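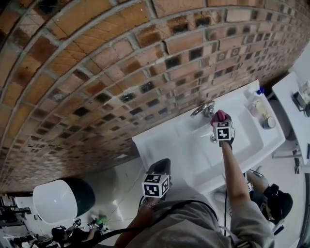
Grading software and the contract faculty dispute

Our union local has been in talks with the university over the workload system since October. I sit on the technical side of it, so these are notes on the data. The bargaining positions are written up elsewhere.

The system is called Stallitia. It takes course assignments from the registrar and turns them into teaching hours, and payroll pays contract lecturers from the result. Regular faculty are on salary and are not affected by it. A lecturer with 2 sections of the same course gets full credit for the first section and reduced credit for the second. The discount is in the collective agreement. The dispute is over what counts as the same course.

Stallitia compares the first 6 characters of the course code. Lab sections carry a suffix after those characters, so a lecture and its lab look identical and the lab is discounted. Under the agreement a lab is a separate assignment. Alois Wyss found this by recomputing his own hours by hand, then asked colleagues for their statements. We now have 44 statements, and 11 of them show the discount applied to a lab.

The administration's first reply was that the codes were entered wrong by the departments. I checked the export against the printed timetable and the codes match. Benedikt Nolte in the payroll office confirmed that the suffix reaches his side intact, and that the hours have already been reduced by then. That puts the error in the conversion step.

Two fixes are on the table. The first is to compare the full code, which would also split evening sections from day sections and end a discount the union did agree to. The second is a separate field for assignment type. I prefer the second. It needs a change to the registrar's form, and the vendor has given no price for that work.

Back pay is a separate item. The university wants to correct hours from the current term forward. The local wants every term since the system went live. Old exports are kept, so the sums can be done either way.

If you teach a lab on contract, send me your hours statement with the course codes left in. Names can be removed.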